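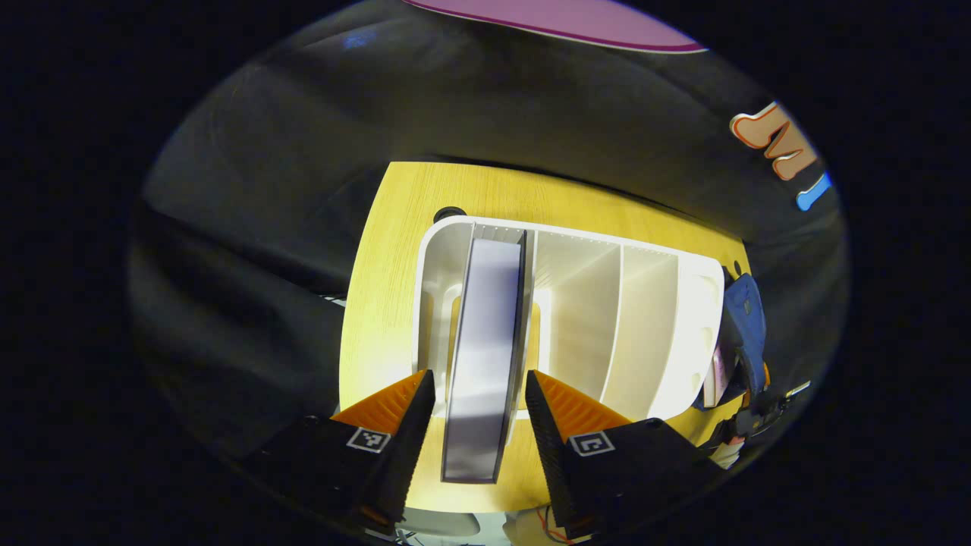 Arbeitsplatz-Check Büro Vumberg, 9. April 2023
Geprüft von: Adom Alhassan

So, einmal durch mit der Liste, meine Kommentare stehen gleich dahinter. Fragen gern an mich!

1. Ablagen stehen sicher, nichts kippt
In Ordnung. Den weißen Organizer hab ich ein paar Mal angestupst, der steht prima. Die Mappe bitte immer senkrecht rein, sonst verkantet sie an den Trennwänden.

2. Schmale Fächer nutzbar
Ja. Da dürfen gern Briefe und Lieferscheine von Gestholm rein, aber bitte keine Scheren mit der Spitze nach oben (ich hab mich im Juli schon mal gepiekst, danke, reicht).

3. Tischplatte und Kanten
Keine Splitter, keine scharfen Stellen. Die Ecken sind schön rund, da stößt man sich nicht mal beim schnellen Aufstehen.

4. Kabel
Teilweise. Kabel gehören gebündelt und weg von der Tischkante! Ich bring Klettband mit, 3 Stück müssten reichen.

5. Taschen und Jacken
Bitte an den Haken hängen, dann bleibt der Laufweg frei.

6. Beleuchtung
Mir zu schummrig zum Lesen. 300 Lux sind mir für die Ablage wichtig, ich messe nächstes Mal nach.

Offen: Punkte 4 und 6. Die Liste kommt danach zu Appiah in den Ordner.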